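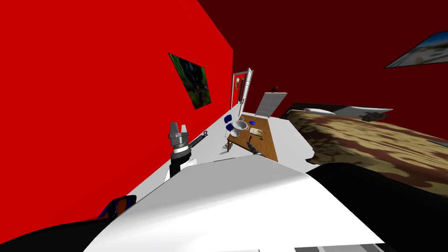 Why does my programmer find the chip on the bench but lose it once the board is bolted into its case?

The metal case is most likely shifting your ground, or pinching the programming cable, so the clock signal arrives too messy for the chip to answer. Slow the clock right down first, then look at where the cable runs and what the mounting posts are touching.

A bit more detail from me, as the one asking. I've got a small controller board that I laid out myself for a greenhouse vent opener, and I program it over a four-wire debug header using a Gukden probe (the older grey one, with the ribbon cable). Sitting on an anti-static mat it connects every single time. Once it's screwed down in the aluminium enclosure I get "target not responding" on maybe nine tries out of ten, and then just when I'm ready to give up it connects and programs perfectly. I've tried two cables and two laptops. The clock is set to 1000 kHz, which I never changed from the default. Any ideas very welcome, I've been at this since the start of February and my tomatoes won't wait forever!

Þórey Lauritsen

Hello Þórey, and what a lovely project. I had very nearly the same trouble with a pump controller a couple of years back, so let me tell you what I went through and hopefully you can skip a few of the steps.

Start with the clock, as the short reply up top says. Drop it to 100 kHz in the probe settings and try a dozen connections with the board in the case. If it behaves, you know the chip is fine and the signal is the thing to chase. It will be slower to program, but on a small controller you'll hardly have time to put the kettle on.

Next, take out the mounting screws one at a time and try again after each. On my board, one corner hole had bare copper around it that I'd tied to ground without thinking much about it, and the case was also earthed through the power supply, so the probe was seeing ground by two different routes. A nylon screw and a fibre washer in that corner sorted it. If your laptop is plugged into the wall, try it on battery as well. It costs nothing and it's a very good clue either way.

Then have a look at your clock line. I put a 27 ohm resistor in series on mine, close to the probe end, and the ringing went away almost completely. If you didn't leave a spot for one on the board you can cut the wire in the cable and solder it in there, with a bit of heat shrink over the top. Not pretty, but mine is still going. Keep the ribbon short too, and if there's a spare conductor beside the clock, make it a ground.

One last thing - check that the reset pin has a proper pull-up. Mine was floating, and it would pick up noise whenever the pump's relay clicked. A vent motor could easily do the same to you.

Do write back and tell us how you get on, and how the tomatoes are doing.

Kandasamy

Could be the probe. The old Gukden ones were fussy for me. I changed to a Cender and never looked back, but I didn't have a metal case so I can't say if that part would be any different.

Zosura

Thank you both so much! Dropping the clock to 100 made it connect straight away in the case, so I went on to the screws, and the one nearest the power connector was touching a bit of ground copper where I'd been careless with the solder mask. It's on a nylon screw now. I've put the clock back up to 1000 and it has connected every time this evening. I'm going to add the resistor on the next version of the board anyway, and I've ordered a few pull-ups for the reset, as I had a look at my drawing and there's nothing there at all. Zosura, I'll hang on to the old probe for now, but I've made a note of the other one.

Þórey Lauritsen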